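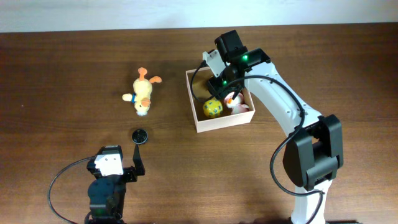 Demetrio Miranda does not accept the 657 reading. His remark on the last entry was that a joint cured in a cold shop should not outscore one cured warm, and that before anyone writes it up I should check the gauge zero and the clamp log. Both checked today.

December 18, 2023

Hide glue, open time and shear, continued.

Gauge zero was fine. Hung the calibration weight twice before the first pull and once after the last, no drift I could read. The clamp log is less good. Batch 2 has no entry for time off the clamps, only time on. I remember leaving it overnight but would not swear to it, so batch 2 is marked doubtful and stays out of the table.

Glue: Follier granules, the older bag. Soaked overnight in cold water, heated in the jacketed pot, strained once. The Jallari granules are coarser and were still hard in the middle after the same soak. Gave them until midday and they came up usable, but the pot smelled stronger than I like. Not used for test pieces.

Stock: maple offcuts, planed, no toothing. Grain parallel in all pairs. Demetrio wants a toothed set for comparison. Agreed, but as a separate batch, or we will be changing two things at once again.

Procedure as before except for the warming step. Pieces went under the lamp until warm to the back of the hand, glue brushed on one face only, rubbed together, clamped. The last pair sat open too long while I looked for the second clamp. It had skinned over at one corner. Broke at that corner, as expected, with a shiny patch where the glue never wetted the other face. Value recorded but not averaged.

Results. All 4 of the good pairs failed at least partly in the wood. With wood failure the number says more about the maple than about the glue, so the comparison with the cold set is weak whichever way it comes out. The 657 piece (cold set, pounds at failure) also tore wood across most of the face. I looked at it again under the hand lens and the grain runs straighter than in its neighbors. That may be the whole explanation. Demetrio thinks it may also be a misread dial. Can't rule it out; I read it alone.

Changes for the next run:
Shorter overlap, so that the glue line fails first.
Time on and time off the clamps both written down, on the piece as well as in the log.
Two people reading the dial.
Room temperature taken at the bench. The wall thermometer by the door reads low whenever the door has been open.

Carretero still has our spare brush and the small strainer. Ask for both back.

Prokero quoted March for the replacement thermostat. Until then the pot has to be watched. It overshot by 3 degrees this morning with the dial untouched, and I took it off the heat by hand.

Cold set to be repeated from fresh glue. Granules are soaking now.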